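Community Help > House & Laundry > Drying indoors

Gray knits still damp after a night on the rack

I moved to a flat in Urkbridge with no dryer and no balcony. Spin is at 40 minutes, window open a crack, and thick knits are still damp in the morning. Do I need a dehumidifier or am I hanging things wrong?

flesis_212

Get a dehumidifier. I have a Utik and it sorted the whole room.

yao274

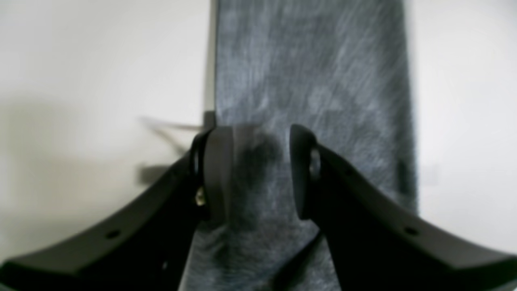
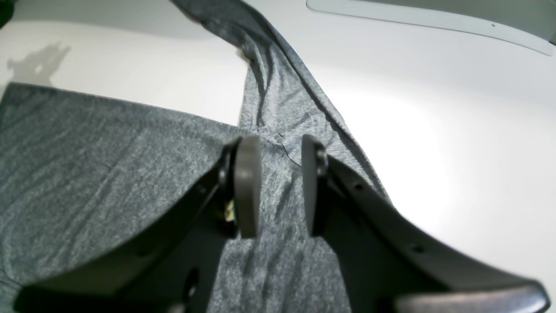
A dehumidifier helps, but check the spin first. Minutes matter less than speed, and a lot of machines drop to a slow one on the delicate cycle. Then look at how the cloth sits. Where it's bunched and twisted, like the long narrow strip in the second photo, air can't get in - pull those parts straight before you leave it. Turn it over after 2 hours.

urkbridge_tenant

Same problem here until May. Shut the door and open the window wider.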